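Filed under: Coursework, Business & Markets, Student Reports

Do small company shares jump on rumours? My project report

I picked this project because of my uncle, who owns a few shares in a firm called Gusar and rings my mum every time the price moves. He always has a reason for it. Someone told him something, or he read something on a message board, and the shares went up because of that. I wanted to know if he was right, even a bit of the time, so when our tutor Myrto Economou said we could choose our own question for the investing module I wrote mine down before she'd finished handing out the forms.

My question was: when a rumour about a smaller company goes round, does the share price move more than on a normal day, and does it stay moved?

I started off wanting to do twenty companies. Myrto said that was daft and she was right. I cut it to three, which were Gusar (pumps and valves), Tsolakis (frozen food) and Kutholm (they make parts for boats, mostly). All of them are small enough that one big buyer can push the price about, and all of them get talked about on the same two message boards, which made the reading part a lot easier.

For the prices I used the closing price each day, from the free download on the library computers in Emstead. For the rumours I read the boards. All of it. I went through 1280 posts over the Easter break and I don't recommend it to anybody. Most were people being rude to each other or asking when the dividend was due. I made a rule that a post only counted as a rumour if it said something definite that the company hadn't announced – so "I've heard Tsolakis is losing its supermarket contract" counted, and "this is going to the moon" didn't.

Polyxeni Antoniadis, who was doing her project on savings rates, read a pile of the posts separately so we could check if we agreed. We mostly did. Where we didn't, we talked it over, and if we still couldn't agree I left the post out. That got me down to 28 rumours altogether. I was hoping for more than that, but they were all ones I could put a date on.

Then for each one I looked at how far the price moved that day and the day after, and compared it with the usual daily move for that company over the months before. If it was more than double the usual move I called it a jump. Double is a bit of a made-up line, I know. I tried it at one and a half times too and you get more jumps (obviously!) but half of them happen on days when the whole market was going the same way, so I stuck with double.
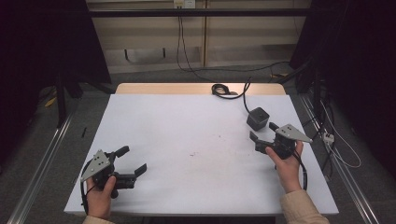
Two hands, two grippers and a covered table.

So, the results. Out of the 28 rumours, 11 had a jump on the day or the day after. I was quite excited when I got that, because it sounds like a lot, and I went round telling people that my uncle was a genius. Then Irfan Malik asked me how many jumps there were on days with no rumour at all, and I hadn't looked. I spent a grumpy evening going back through the spreadsheet. There were jumps on ordinary days as well, though they were a good deal rarer, so I still think there's something in it, just less than I'd been shouting about.

Kutholm was the jumpiest. It hardly trades on a quiet day and you could see the price sitting at exactly the same number for days on end, then lurching. Any post with the word "takeover" in it seemed to do something. Tsolakis was the dullest and I ended up rather fond of it. People said all sorts about Tsolakis, there was one man who was convinced the finance director was about to walk out, and the price just plodded along.

Gusar was in the middle. It also gave me my biggest headache, which is the question of what comes first. On several days the posts only turned up in the afternoon, when the shares had been climbing since the morning. With closing prices you can't see that, it all looks like one day. I only noticed because some of the posters moan about the price in the same message as the rumour. "Up five pence already, somebody knows something," that kind of thing. So the rumour might be people trying to explain a move that was already going on! I would love to do it again with prices for every hour, but those cost money and the module budget is nothing.

The second half of my question was whether the price stays moved. Mostly it didn't. I followed each of the jumps for two weeks and in most cases it had drifted back to near where it started. The ones that stuck were the ones where the company later put out an announcement that matched, at least partly. I don't want to make too much of it as we're talking about a handful of cases, and one of the Gusar ones was muddied by their half-year figures landing in the middle of my two weeks.

I interviewed one person who does this for a living. Iveta Brabec used to work on a small trading desk and now teaches the evening class on pensions, and she gave me most of an hour. She said the thing I'd missed was the gap between the buying price and the selling price. With a share like Kutholm that gap is so wide that if you bought on the rumour and sold the next day you could lose money even when the price went up. I worked it out for the Kutholm jumps afterwards using the gaps she suggested, and only a couple would have left you with any profit. That's before paying the broker. I've put it in the table at the back, with a note that the gaps are her estimates and not ones I measured.

Things I'd do differently. I'd write the rules down before reading any posts, because mine changed a bit as I went and I had to go back and redo the first batch. I'd also pick companies my family doesn't own. I did try to be fair to Gusar but I caught myself hunting for reasons to keep a rumour in when it helped my uncle's side. And I'd save the spreadsheet in more than one place, after losing a whole evening of Tsolakis.

Chrysanthi Tsoukalas went through the draft for me and fixed my percentages, which I'd been working out from the wrong day's price in one column. It changed a few of the numbers but none of the jumps. The version handed in on 20th April has her corrections in it, so if you've got an older printout please bin it.

I'm hoping to carry on with this in July when I've got some free time, probably with just Kutholm and a longer stretch of dates. My uncle has read the report. He says the bit about Gusar is wrong and he's heard something about a new contract.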